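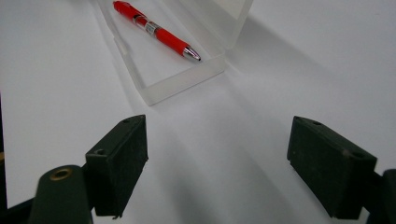

A clear box with its lid open, on a white tabletop.

The desktop that wants to be quiet

When I installed Skodby on my old laptop in June, I expected one more file manager with nice icons. I already had 2 of them and I was not happy with either one. Skodby is different in one important thing: it shows very little until you ask for it.

The program was started in Pudton, by a small group who were tired of big toolbars. Their first version could only copy, move and rename. Many users complained, but some others stayed, and I understand them well. My download folder had 800 files in it, and for the first time I could look at it without feeling nervous.

The left side has a list of places, and you can hide it with one key. Previews open in the same window. Search is fast on a normal disk, but on a network drive it becomes slow, and sometimes I had to close the window and try again. I hope the developers will repair this soon. 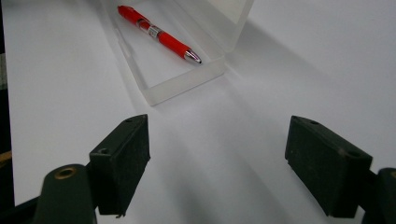

Themes and where to find them

The default theme is light gray. If you prefer another look, the Alov collection has 28 themes made for Skodby, and you can install them from the settings menu. Most of them change only colors. A few also change the icons and the space between the lines, so please read the notes before you choose one.

My favorite is Rusu, a dark theme with big letters. It is very comfortable in the evening. The only problem is the selected file, which has almost the same color as the background. I changed this color by hand in the theme file, and it took me less time than making a coffee.

Skodby is free to download, and the settings are kept in one small text file. You can copy this file to a second computer and everything will look the same there, except the window size, which you must set again.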